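# When is a video really an advert?

Advertising rules for young readers, prepared by the Naltside Office for Fair Advertising

You probably know what an advert looks like on television. Online, adverts can be harder to spot. A person you enjoy watching may talk about a drink or a pair of trainers, and you may not be told clearly that a company paid them to do it.

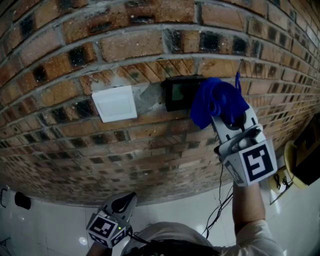
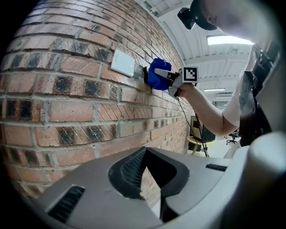 *Both pictures: a brick wall with a white square plate.*

## What does "free" mean?

This guide looks at one small word. Companies like the word "free" – people notice it quickly. Under the Naltside rules, a thing may be called free only if you do not have to pay for it in any way.

Suppose a shop called Carbone offers a free pencil case. When you reach the last page, you are asked to pay 2 pounds for "handling". The pencil case was not free. It cost 2 pounds, and the shop should have said so at the start.

## What about free trials?

A free trial lets you use something for a short time without paying. Some trials turn into paid plans when the time is up. The advert must tell you three things:

- how long the trial lasts
- what it will cost afterwards
- how to stop it

These facts must be close to the word "free" and easy to read. Tiny grey letters at the bottom of the page are not good enough.

Last September our office looked at an advert for a drawing app named Flerness. It promised nine days free. The price that followed was on a different page. We received 742 complaints, many of them from parents, and the company was told to change the advert.

## What should you do?

Before you tap a button that says "free", stop and read the words near it. If you are asked for a bank card, fetch an adult. You should never type in card details by yourself.

If you think an advert has misled you, save a copy of it and show a parent or teacher. They can send it to us – we read every complaint, and a reply can take up to two weeks.

**Words to know**

**Mislead:** to make someone believe a thing that is not true.
**Trial:** a chance to try something before you decide to buy it.

Written by Si-woo Ra and checked by Lino Bellini. Last updated 18/05/2025.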